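Stetitz Valley Bear Project: Where We Are at the End of March

Hi all at the Ferri Fund,
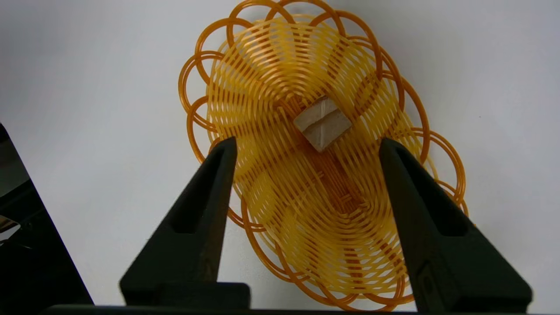
So, spring report! I'll start with the bins, as that's where most of your money has gone so far. We ordered 200 bear-resistant trash cans from Vestar back in the fall, and every one of them is now bolted down on somebody's driveway in Stetitz or along the lake road. The last batch showed up with the wrong hinge pins (short by a hair, enough that the lids wouldn't latch) and I spent a very cold Wednesday on the phone getting replacements. They came through in the end, no charge, and I only lost one week on the schedule.

People mostly like them. The complaints I get are that the latch is stiff with gloves on and that the cans are heavy to roll over snow. Fair enough on both counts. I've been showing folks the trick with the thumb, and the town crew has agreed to clear a strip by the curb on pickup days.

The fruit trees are going slower than I'd hoped. You'll remember the plan was to get the old apples and plums near the school fenced or picked clean before fall, when the black bears come down off the ridge and start eating everything in sight. We have signed permission slips from 45 households, and that's great, but the fence contractor can't start until the ground softens. I'm also still chasing the owners of the empty lots on the east side. Two letters have come back unopened. If I can't reach them by June I'd like to ask the town about picking on those lots anyway, and I'll let you know what they say before I spend anything on it.

Now the electric fence kits. Three beekeepers out at Roreo took the loaner kits last summer and all three want to keep them, so I've written that up as a request at the back of the budget sheet. One of the chargers has a cracked case. It still works, but I'd rather swap it than have it quit in August with hives full of honey!

School visits went fine. I did three this winter, and the little kids had much better questions than the grown-ups at the town meeting (do bears get bored, can a bear open a fridge, what if the bear is nice). We talked about backing away slowly, keeping dogs on a leash, and not leaving lunch in your backpack on the porch. The teachers asked for a handout to send home and I have a draft ready for your logo.

On money, we're a little under on travel and a little over on printing. Could I move the leftover travel line to printing? It would cover the handout and a second run of the trailhead signs, which keep fading on the south side of the valley.

The sighting hotline goes back on in April. I'm answering it myself until we fill the seasonal job, so if I sound tired on our next call, that's why.

Thanks for sticking with us,
Project coordinator, Stetitz Valley Bear Project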